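Part 5: Rehearsing the stacking job in simulation

If you have followed the guide this far, your arm is bolted down, the cables are tied back, and you are probably itching to see it pick something up. I know the feeling very well! Please give the simulator one evening first. I skipped it on my own build in the garage and spent most of November waiting for replacement fingertips.

You will need the Flolov workspace from Part 4 and the Jiden scene pack, unzipped into the same folder. Leave the real arm switched off at the wall for all of this part.

CAUTION: The simulator and the real arm listen on the same control channel. If the arm has power while you are playing with the virtual one, it will happily copy every move.

1. Open Flolov and choose New Rehearsal. Pick the tabletop scene from the Jiden list (the older Manninen scenes still load, but their table sits too low for this arm).

2. Set the gripper type to parallel jaw. The default is a suction cup, and it is easy to miss because the menu is tucked under Tool, then Advanced, where I still forget to look.

3. Type 437 into the Random Seed box. Any number would do, but if you use mine, your cubes will start out in the same places as mine, and that makes it a lot easier to compare notes if you write in for help.

4. Press Home and wait for the arm to settle. Then press Run Stack Test and keep your hands off the mouse for the whole run. Clicking inside the view moves the camera, and it's surprisingly hard to get it back where it was.

5. Use the Pause button when the gripper is over the stack, with the fingers apart. Swing the view around slowly and look at the gap between the fingertips and the upper cube from a couple of sides.

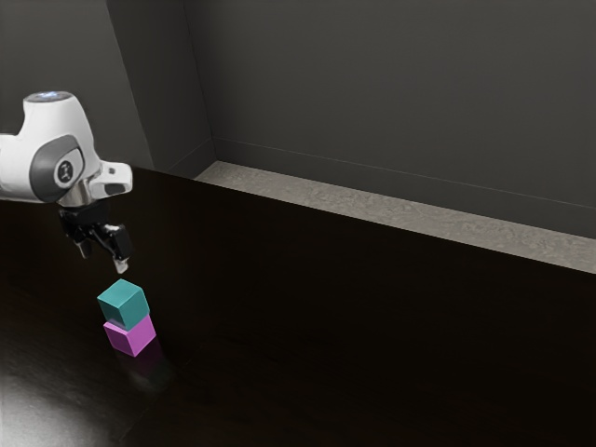 6. If a fingertip passes through a cube when you let the run continue, go back to Tool and raise the Approach Height by 5 mm. Run the test again from Home, and repeat until the fingers stay clear.

Note: A small sideways offset between the two cubes is fine. I used to chase it for hours, nudging one setting and then another, and the stacks stood up just as well before I started. Anything up to 4 mm can be left alone.

7. When you have had 7 clean runs in a row, choose Save Rehearsal and give the file a name you will recognize later. Mine is called clivthorpe, after the street I live on, and I have never once mixed it up with anything else.

CAUTION: Close the simulator completely before you turn the real arm back on. Minimizing the window is not enough, as the program keeps sending positions in the background.

Part 6 covers loading your saved file onto the arm and making the first slow run with foam cubes. Have the emergency stop within reach before you turn the page.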